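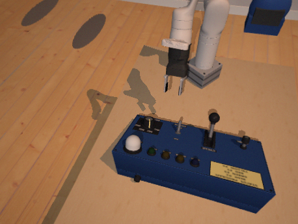

Why does my arm stop dead halfway to a control and throw fault 2317?

Nine times out of ten the path you asked for takes the wrist too close to its joint limit, and the Sternier controller refuses to go any further. Fault 2317 is its way of saying "I can't get there from here." Add a waypoint above the control and come down from that, and the fault usually clears up by itself. I keep my approach points higher than I think I need, and I still get caught now and then.

I ran the push test with the gripper open and it missed the white dome. What did I do wrong?

Probably nothing! I did exactly the same thing for a whole evening. With the fingers spread, the center point of the gripper is just air, so the dome can sit between the fingertips and never get touched. Close the gripper first, then press. In the Clukodel scene the close command has to finish before the move starts, and the default script doesn't wait for it. Put the wait in yourself (it's one line) and run the test again from the home pose.

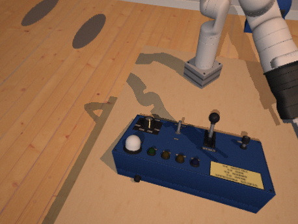 Page last changed: January, panel scene version 13

What was the "runaway joystick" problem everybody keeps writing to me about?

Oh boy. So, in the version before this one, if the arm touched the shaft of the joystick and the black ball at the same time, the contact solver got confused and pushed back way too hard. The arm would whip sideways, and the log filled up with 3000 lines of the same contact warning. It was my mistake, I'd given the ball and the shaft overlapping collision shapes. They're separate now. If you still see the whip, you're on an old scene file, so download it again and delete the cached copy, please, because the cache is sneaky and will happily load the old one.

Is any of this a real safety issue if it's only a simulation?

It is if you take the same script to hardware. A guy wrote me that he'd tuned his force limit until the warnings went away in the sim, then copied the number straight over to a real arm. He got a cracked fingertip out of it and nothing worse, thank goodness. Please set your force limits again from scratch on the real machine, at low speed, with your hand near the stop and the rest of you out of reach.

Can I use the big white dome as an emergency stop?

Please don't! It's a plain push button. In my scene it sends an event to the script, and the script decides what to do, so if the script has hung, you can press that dome all day and get nothing. Use the stop in the simulator window, or the actual hardware stop on an actual robot.

The rotary knob turns, but the yellow pointer doesn't match the reading. Broken?

There's an offset in the joint zero that I haven't tracked down yet. Trust the reading over the pointer for now. If your task is graded on what a camera sees, then yeah, it's going to bite you, and you should leave the knob out of the run until I fix it.

Why do I get fault 1424 when I flip the toggle?

1424 is a timeout. The toggle is tiny, and a fingertip that comes in a hair too high slides over the top, so the script sits there waiting for a state change that never comes. Lower the approach a little and push from the side. The Melnychuk plugin has a retry option that helps, but it retries from the same height, so if the height is wrong you'll just watch it miss over and over.

Does the Situm bridge work with this scene?

Sort of. Joint positions come through fine. Contact forces don't, they show up as zeros, and that means any force limit you set on the Situm side never trips. I'd call that a fault and not a missing feature, and I wouldn't run the press tests through it at all yet.

What should I send you if I want help?

The fault number, the scene version, and the log from just before the arm stopped. Screenshots are nice, but I really need the log. Tell me if you changed the joint limits too, even a little.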